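Minutes of the Meeting of the Eynon Local History Society

Date: 2026-08-17
Place: Reading room, Stitisgate Library
In the chair: Ehab Erraji
Minutes: Debashish Rathnayake
Present: nine members. Apologies were received from two more.

1. Minutes of the last meeting

The minutes were read and accepted with one correction. Under item 4, the name of the mill should be Sostholm Lower Mill and not Sostholm Old Mill. The Old Mill was a different building, on the other bank, and it had been pulled down already when the Lower Mill was built.

2. The parish ledger of 1892

Ehab reported that the family has now agreed to lend us the ledger until the end of September. It contains the names of the households which paid for the repair of the bridge, with the amounts, and on the last pages some notes about the flood in spring. The handwriting changes in the middle of the book and the second hand is much harder to read.

It was discussed who will do the transcription. Debashish offered to take the first half. Two other members will share the second half and will compare their readings before anything is typed. Where they cannot agree on a word, they should write both readings and put a question mark. The chair asked that nobody corrects the old spelling, also when it is clearly a mistake.

There was a question whether the ledger may leave the library. It was decided that it stays in the locked cabinet and is read only at the table in the reading room, with clean hands and no drinks. Pencil only.

3. Autumn walk

The walk will go from the bridge to the Lower Mill and back by the Sostholm road. One member walked it last week and needed almost two hours, with stops. The path behind the mill is very narrow after the second gate and there are nettles to the shoulder. We will ask the landowner if it can be cut before the walk. If he does not answer, we will return the same way we came.

It was suggested to have a second, shorter route for people who cannot walk so far. Ehab will look if the small parking place by the chapel can be used. The text for the stops is not written yet. The story about the miller and the bell will be left out this time, as we still have no source for it.

4. The yearly booklet

Three articles have arrived. The one about the brick works is too long by several pages and the author is willing to shorten it. The article about school life at Stitisgate has no footnotes, and Debashish will write to the author about this. The printer Lokimitz has sent a new price, a little higher than last year for the same paper. After some discussion it was agreed to stay with Lokimitz and to print fewer copies, because a box from the last booklet is still in the cupboard.

The cover was not decided. Some members want the drawing of the bridge again, and others would like a photograph of the mill. Both will be brought to the next meeting so that we can see them side by side. 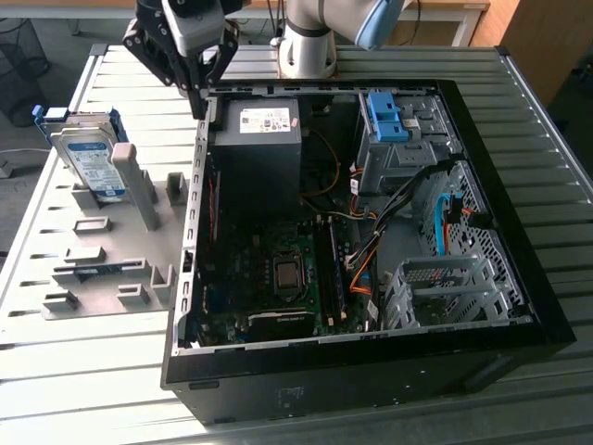
5. Letters received

A lady whose grandparents lived in Eynon asked for information about their house. She remembers a green door and a pear tree in front. The chair believes it could be one of the houses behind the chapel, and he will send her a copy of the street plan so she can mark it.

The school asked if somebody can come and speak to the older children about the flood. Two members said they are interested. The date is to be arranged with the teacher.

6. Other matters

The lamp over the map table is flickering again. The library has been informed.

Members who still have borrowed books at home are asked to bring them back at the next meeting, in particular the volume on field names.

7. Next meeting

In September, same room. The date will be sent to all members when the library has confirmed it. The main subject will be the cover of the booklet and the first pages of the transcription.

Minutes written by Debashish Rathnayake, to be accepted at the next meeting.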